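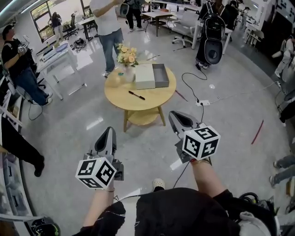
Progress report to the Ferri Fund: evaluation of the Nokell hand-held gripper kit
Prepared by Aroha Lockyer, Censide
01/08/2018

Where we are

The short version is that the kits work, the paperwork that came with them does not, and we would like to keep going. The long version follows, as the grant agreement requires one.

You will recall that the money was for deciding whether a small outfit like ours should buy the Nokell kit, build something similar, or go back to steering a robot arm by joystick and complaining. We promised an answer by the end of the grant. We are past the halfway mark and I have an opinion, which Corey Donnelly does not entirely share. His view is at the end, at his insistence.

What the kit is

For those on your board who joined after the proposal: one kit is a pair of grippers that a person holds, one in each hand, and uses to do ordinary tabletop jobs. Each gripper carries a cube printed with square markers so the software can work out where it is and which way it is pointing. The recordings are meant to teach a robot the same jobs later. The robot does not need to be in the building, which is a large part of the appeal, given our building.

We bought 2 kits. The second arrived well after the first, with a different manual.

What we have done

The target in the proposal was 1000 usable recordings. We have 312. I would like to describe this as a strong foundation, and I will, but it is also 312.

Most of the shortfall comes from the early weeks, when we recorded plenty and kept very little. The tracking loses a gripper when its cube is turned too far or when a sleeve gets over it, and the software does not mention this until you try to export the file. We lost whole afternoons that way. Since Corey wrote a small script that checks each take before the next one starts, the discard pile has shrunk to something we can talk about in front of visitors.

The tasks so far are deliberately dull: putting a lid on a box, taking it off again, moving a pen from one side of a table to the other, shifting a small bowl without knocking over the vase next to it. Flowers on the table were my idea. They lean, they catch on things, and they make people slow down in a way that a row of plastic blocks never did.

We now run several people in the room at the same time, which the manual says is possible and the support desk says is "not a typical configuration." It is possible. It needs a marked floor, a bit of discipline about power strips, and agreement on who is walking where. We have the first two.

What we think of it so far

Good: the grippers are easy to pick up. New people are producing acceptable takes after 12 minutes of practice, and I had budgeted a morning. The finger action is smooth and nothing on the grippers themselves has broken.

Less good: wrists. After a long session everyone's wrists hurt, and the right one hurts more. We have shortened the sessions and added breaks. Nokell sells a foam sleeve for this, priced as though the foam were rare.

Also less good: cables. The sales page has no cables on it anywhere. Our floor has quite a few. Anybody thinking of buying should set aside money for cable covers and a weekend for putting them down.

Bad: the licensing. The export tool is tied to one laptop, and moving it to another takes a form, a reply and then a second form. That laptop is now the most carefully looked-after object we own.

The comparison with Promano

We agreed to test one rival product, and chose the Promano glove set. It was due before we began and is now promised for November. I have asked twice whether they mean this November. If it slips again I propose dropping the comparison and moving that part of the budget to more recording hours - please let me know if you would object.

Money

Spending is a little under plan, mainly on account of the gloves we have not been sent. The overspend on batteries is real and I have no defense beyond the fact that we used them.

Next steps

We will carry on toward the recording target with the checking script in place, add two tasks that need both hands working against each other (opening a stiff jar, folding a cloth), and try the data on a borrowed arm once we have enough of it. I would rather not give a date for that last one until the loan is signed.

Corey's view, as promised

Corey thinks we could build a gripper of similar quality ourselves, with our own software and no forms. He may be right. He has asked for a small sum for parts, and the request is attached with his drawings, one of which is to scale.

Aroha Lockyer
Censide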